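Community Boards > Home Robots > Shows, Visits and Open Days

Topic: Went to the Ornolix open day in Dondport (long, sorry)

hingepin_dad
Posted in July

I promised in the other thread that I'd write up my visit, and I've finally had a quiet evening to do it, so get yourself a coffee. Ornolix opened up their Dondport building for an afternoon and I drove over with my daughter, who is 20 and studying something with a lot of math in it. The drive took us 2 hours with a stop for pie, and I would do it again tomorrow (for the open day and for the pie!).

There were 23 of us in our group, and they took us through in a loop. Front hall first, then the workshop, then a long dark room with a big screen where they run everything in simulation. I had expected to be bored by that last part. I was there to see metal move. But it ended up being the part we talked about all the way home, and the subject of it was doors. Just doors! House doors, dark ones with panels like my grandmother had, and a white robot with two arms that has to deal with them.

The woman running the demo was lovely and very patient with us. She said the simulated house is where they try out anything that might end in a dent, and she let people call out questions while it was going. Somebody's kid wanted to know if the robot gets tired. She gave that a proper answer, too, all about batteries. They let us take a few of the screen views home on a stick, and I'm putting in two that my daughter picked.
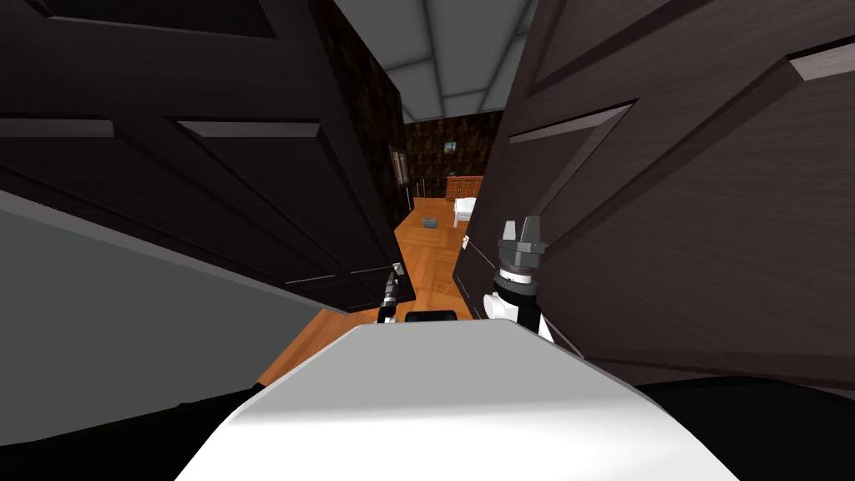
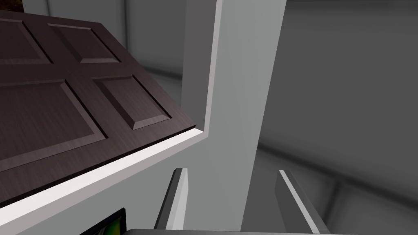 Filed under: Door tasks, simulation

So the view with the wood floor and the little white chair at the far end is the one that made our group go quiet. It's a tight spot, with a door on each side and both hands up in the gap. I've carried a dresser through a doorway like that and I felt it in my elbows. The other one is a closer look past the fingers, and I love how plain it is. Door, white trim, jamb, and those two big gray fingers spread apart. You get a real sense of what a small part of the house a hand has to work with.

Happy to answer questions if I can. I'm a retired cabinet man, so I know doors a lot better than I know robots.

muvalitz_fan
Reply

What a nice write-up, thank you for taking the time! I wanted to go and couldn't get the afternoon off. Did they say anything about Muvalitz? That's the planning software I keep hearing they use, and I've been trying to find out if a hobby version is coming.

hingepin_dad
Reply

The name was on a slide, but I'm afraid that's all I can give you. My daughter wrote down "Muvalitz, ask later" and then we got to the cookies and neither of us asked. I'm sorry! There was a sign-up sheet for people who wanted news by email, so it might be worth writing to them.

torque_and_tea
Reply

I'll be the grump, and I hope you'll take it kindly, because I enjoyed reading this. I don't think a simulated door belongs at an open day. People drive in from all over to see a machine do a job, and a door on a screen weighs whatever you tell it to weigh. It doesn't swell up in August. It doesn't have a hinge some fellow put in crooked years back. I went to the Vidal demonstration last spring and they had a real door in a real wall, and it stuck, and the robot had to back off and try again. It got it on the third go and the whole room clapped. I learned more from the two misses than I would have from an hour of screen.

hingepin_dad
Reply

You're not wrong about the swelling, and I've hung enough doors to have fixed a few by that crooked-hinge fellow. (I may have been him once or twice, early on.) I'd have loved to see the Vidal one. But we did get the workshop as well, with 3 arms going on benches, so it wasn't all screen. I suppose what I liked about the simulated house was being able to look from up at the robot's end of things. With a real door I'd have been standing behind a rope at the back, looking at somebody's hat.

pale_oak
Reply

Coming down on the side of the screen here. I teach an evening class and my students get so much from seeing what's right in front of the gripper. In the second picture there is the jamb and the edge of the door and not a lot else to go on, and that's a good thing for a beginner to think about. You and I walk up to a door and our hands know where it is. I would happily show both of these in class if hingepin_dad doesn't mind?

Where I do agree with torque_and_tea is that somebody ought to put the two side by side. Same door, once on the screen and once in a wall. I'd drive a long way for that.

hingepin_dad
Reply

Please do use them! They told us we could share them, just mention Ornolix.

torque_and_tea
Reply

Side by side I would pay money for. And I'll admit the paneling is nicely drawn. Those bevels are better than the ones on my front door. I still say bring a real one next time, and hang it badly on purpose.

muvalitz_fan
Reply

I've written to them about the software and I put in a line about the badly hung door while I was at it. Will post if I hear back. Also, which pie place? We go through Dondport on the way to my sister's.

hingepin_dad
Reply

Left side of the road before the bridge coming in, green awning. Get the sour cherry, and go before 3 because they run out.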